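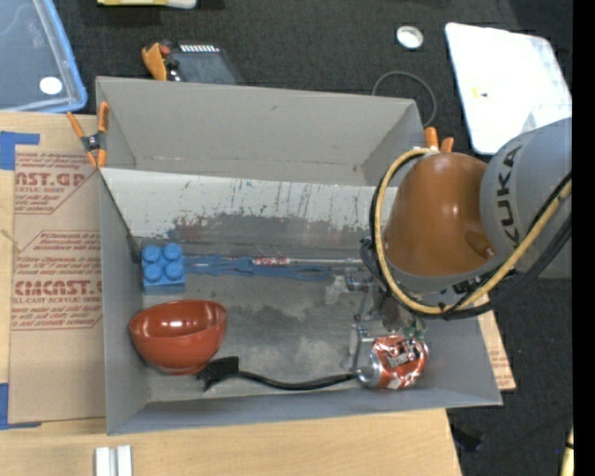 A blue building block, a blue tongs-like tool and a red-orange bowl in a gray bin.

Let the Small Towns Stay Small

29 September 2006

I have been playing Keranton on and off since the first public build, back when the river was a flat stripe and the guards walked straight through it, and I love this mod about as much as a grown person can love something that crashes when you sell too many turnips. So please take what follows as coming from a friend.

The next version is going to have 263 villages. The current one has 97 fewer than that, if I've read the change notes right, and the forum has been over the moon for a week. I was too, for an evening. Then I loaded my old save and rode up to Potbridge, and I started to worry.

If you've never been to Potbridge, it has seven houses, a mill and a well you can't use. There's a woman by the mill who asks whether you've seen her brother. You can't help her, there's no quest, and the brother isn't anywhere in the game files (Costel Ionescu went looking, bless him). But come back in February by the in-game calendar and she's moved indoors, and she says something different, and if you've been away long enough she doesn't ask at all. I must have ridden past that mill a hundred times before I noticed, and I just sat there on my horse with my tea going cold.

Somebody sat down and wrote that. My fear is that when you have a couple of hundred places to fill, you fill them with whatever is handy, which usually means the elder who wants grain and the elder who wants cattle. We all saw it happen to Erkix. Wonderful mod, gorgeous map, and by the end every village had the same three barns turned a different way.

Slavica Janevski made the opposite case in the forum, and she made it well. A bigger map gives armies room to move, the late war gets less cramped, and players who never get off the horse won't care what the miller's wife says in winter. All true! I play those wars too, and the southern pass is a misery once four lords get stuck in it.

Still, I'd ask the team to think about leaving some of the new land plain. Woods, a bad road, a ford, a long ride with nothing at the end of it but weather. Put the new villages in as they're ready, even if it's only a handful per release. I'd happily wait until next year for another Potbridge, and I'll be starting a fresh save either way.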